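Support Home | Tickets | Rules & Standards | Release Notes | Sign in

Ticket: Episodes rejected by scene check, tabletop tasks
Product: Velo simulator
Opened by: Yannick Marty, Hendimport
Assigned to: Solange Lecomte
Priority: Normal
Status: Resolved, rule text updated

Yannick Marty
We submitted 200 dining table episodes in August and 30 came back with "start state not compliant." The report gives no rule number. Our task scripts have not changed since the last accepted batch. Can you tell us which rule failed?

Solange Lecomte
The rule is 4, start clearance. At the first logged step, no part of the robot may overlap the safety margin of any furniture. The margin is set in the scene file, and the checker uses the collision shapes, which can be larger than the visible mesh. Please send the scene file and one rejected episode.

Yannick Marty
Both attached. We tested clearance at the gripper fingertips and it passed every time. Is that not what the rule asks for?

Solange Lecomte
No, and I can see why you read it that way. The old wording said "end effector and arm," and several teams took this to mean the fingertips. The check runs on every link. In your file the right arm passes at the fingers and fails at a link lower down.

Ludivine Ferrand
Adding a note from the standards side. Rendered views should not be used to sign off clearance. A tilted head view makes distances to a table edge hard to judge, and a gap on screen says nothing about the collision margin. Use the distance log.

Steps to reproduce and fix:

1. Load the scene and stop at the first logged step. Do not let the controller run.

2. Turn on the distance log for all links, both arms. Note the smallest value for each link against the table and against each chair.

3. Save the head view with the log so a reviewer can tell which side of the table the robot starts from. In the view for this scene, the white link beside the right gripper stops just short of the near table edge, with a narrow strip of marble floor between them. Check that link first.
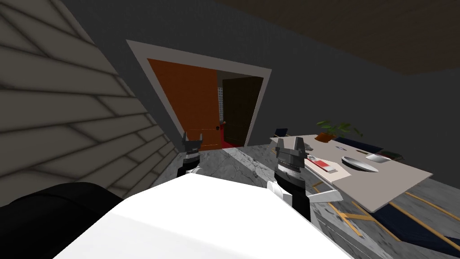 4. Move the base start pose back from the table until every link clears the margin. Do not shrink the margin to get a pass. Changes to the margin need a signed waiver.

5. Rerun the checker on the full batch and attach the new report.

Yannick Marty
Moved the base back and reran. All 30 pass now. We did have to replan the reach on 2 of them – the plate was out of range from the new pose.

Solange Lecomte
Good. Replanned episodes need new IDs, so please don't overwrite the old ones. Rule 4 now reads "every link of the robot, including the base." The report will print the rule number and the link name from the next release. Closing.

Related tickets
Chair collision shapes larger than mesh
Waiver form: who signs for margin changes
Distance log empty for left arm
Episode IDs after replanning

Contact support | © Vonus | Back to top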